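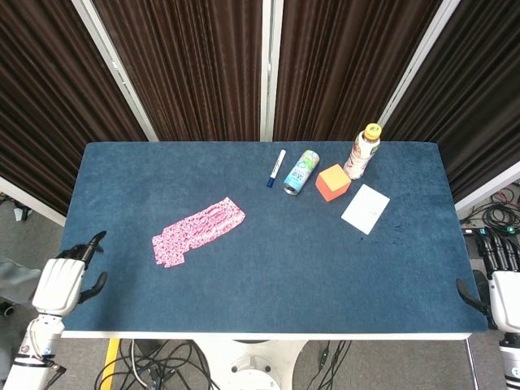 Pinby 3 lets the planner change its mind

April 2024

Romska has released version 3 of Pinby, its open planning software for robots with two arms. The main change is in how the program treats objects it is not sure of. Until now, Pinby made one list of objects at the beginning of a task and followed it to the end. The new version keeps the list open and corrects it while the arms are moving.

A table with mixed objects is a good test for this. A patterned cloth lying flat, a marker next to a drink can, a clear bottle and a plain white card all ask for a different grasp, and a camera at head height does not see each of them equally well. Clear plastic and thin, flat things were the most common reasons for a stopped task in version 2, the developers write in their release notes.

Pinby 3 gives every object a confidence value. When the value is low, the planner does not stop. It begins with the objects it knows well and comes back to the others when there is more free space on the table. If the value is still low after the second look, the program asks the operator.

The team at the Pirkside laboratory tried the software on 105 table layouts, first in simulation and then on the robot. Planning a new step now takes 30 milliseconds on the laboratory's own computer. For training the part that recognises cloth, the team used over 2000 labelled pictures, all of them made in the same laboratory. This is a limit, and the release notes say it openly – patterned cloth on a patterned table is still difficult.

The new version also works with Ambrosio, the tool many groups use for recording and replaying arm movements. Old recordings can be opened without conversion, but the finger positions should be checked before the first run.

Pinby 3 can be downloaded from the project page. Version 2 will receive corrections until November.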